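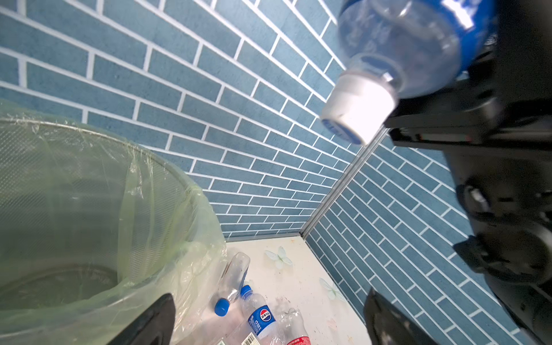

Bottles and bins: tips from our workshop

Since June the arm takes the bottles at Besum, and our habits had to change a little.

- Use a thin liner and fold it well over the rim, so it does not slide inside.
- Leave floor bottles beside the bin, never behind it. The arm needs 5 seconds for each one.
- Crushed bottles are harder to grip - please leave them round.
- Lucienne Ferrand now empties the bins at 3 and has her mornings for the repair bench. Tell her if a liner is torn.

We use cookies to improve your visit. Accept | Settings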